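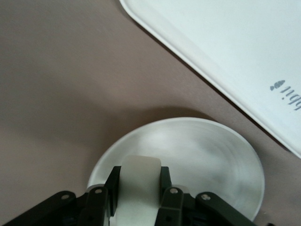
Bench 2, white piece in the fingers, dish underneath, tray behind.

3/21/23

Second week of the arm on bench 2 and my feet hurt more than they did when I was doing the job myself. I want that written down before somebody asks me to fill out the Ridden survey and I get polite.

The way it was sold to us in January, the arm would do the boring part and we would do the rest. The boring part is moving blanks between the tray and the dish, one at a time, without squashing them, and then the dish goes over to inspection. I have done that for years and yes, it is boring. But I could do it sitting down with the radio on and half my mind on dinner. Now I stand next to a thing that does it with its whole mind on it and still needs me there.

The target on the sheet is 400 a shift. Today it did 109. I know that because I have to write the number down, which I never had to do when it was me. There were 17 stops. A stop means the light goes amber, the arm goes stiff where it is, and I walk around the table, look at the fingers, look at the screen, press the button that says I have looked, and walk back. Most of the time I can't see what it was upset about. Twice it had a blank pinched too near the corner and that one I'll give it, I would have put it down and tried again too. The rest were a mystery. The Isow screen just says "grasp uncertain". Well, so am I.

The fingers themselves I don't mind so much. Two flat black plates with all those linkages going out to the sides like a folding ruler. They close nice and straight, and when they have a blank properly they hold it better than I do late in the day. What I don't like is how much room the whole business takes up over a small dish. When I used to do it I could see the dish. Now I have to lean around to check the near side of it, and leaning makes it stop, so that's another button.

Also the table. There is a rule now that the tray and the dish don't get moved from where the setup person left them, and if they do get moved we are supposed to call and wait. I used to turn the tray whichever way suited me. The woman on the bench across from mine likes hers long side toward her and I like mine short side, and we were both right. I nudged the tray with my hip before first break and said nothing about it, and the arm carried on as if it hadn't noticed. So either the rule is not needed or I got lucky. I'd like to know which. I didn't ask.

Meeting at two with the Derkmont people. They had slides. One said the arm "frees operators for higher-value tasks" and I waited for the next slide to say what those are. The next slide was a photo of a different factory. When it got to questions one of the night crew asked straight out whether there will be the same number of us after the summer and the answer was that no decisions had been made at this time. I have worked in three places and I have heard that sentence in all three of them.

To be fair to them (I am trying) they did say there would be training, and that the people who already know the job would be first in line for it. The man giving the talk said the machine learns from us. That may be so, but nobody has sat down with me and asked what I do when a blank sticks to the one next to it. There is a thing you do with your thumb, a little roll, and it comes away clean. I learned it from the person before me and I don't think it's in any book. The arm just picks up both, or neither, and goes amber.

After the meeting I went back and watched it for a while without writing anything. It is a strange thing to watch your own job. It comes down over the dish very slowly, slower than it needs to, and it waits before it closes. If a new hire did that I'd think they were nervous, and I'd tell them to breathe. I caught myself feeling a bit sorry for it, then remembered that it doesn't get sore and doesn't have rent to pay.

The younger ones like it more than I do. One of them has worked out that if you wipe the table between runs you get fewer stops, and he might be right, he had a better number than me yesterday. Every speck gets looked at now. I never in my life cared about a speck on that table. He wants to go on the Ridden course and learn to set it up and I think he should. I told him to get it in writing that it pays more. He laughed and I said no, get it in writing.

What I keep coming back to is the talking. When there were four of us on the small benches we talked all shift. You could, your hands did the work. With the arm you have to stay where you can see the light, and there's a line on the floor, so we are all spaced out and looking the same way. I talked to maybe one person before lunch and that was to borrow a pen. I don't know what you would call that on a slide. It isn't output so it won't be on one.

Jakubowski is the next room due to get them, three benches at once. A couple of people from over there came by on their break to look at ours and asked me if it was any good. I said it was careful. I said it was slow and it needed somebody standing by it. One of them said that sounded like good news then, and I said for now – they told us themselves that it gets faster every time they load the new version, and the next version is due Friday week or whenever they get around to it. Slow isn't the same as safe. I've seen slow machines before and they didn't stay that way.

I put in for the inspection desk again. It's the same money and you sit down. The supervisor said she'd pass it on but that inspection is "under review as well", and I didn't ask what that meant since I could guess.

Need new insoles. Need to call about the dentist. I left my good pen on bench 2, behind the line, and the arm was running when I remembered so I left it there.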